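My First Winter in Hesbridge

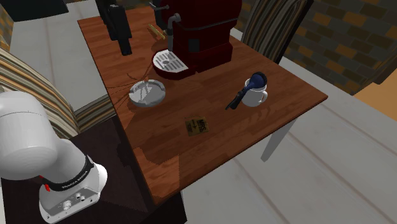
Last updated: February 15, 2019

I moved here from Plikholm in September with 2 suitcases. Rent is 700 a month, paid in cash. My neighbor Bianca Matei has lived in the building much longer and showed me where to register – the line took all morning. I was number 46.

I still miss the bread at home. The language is coming slowly, and I can now follow the bus driver when he announces a detour.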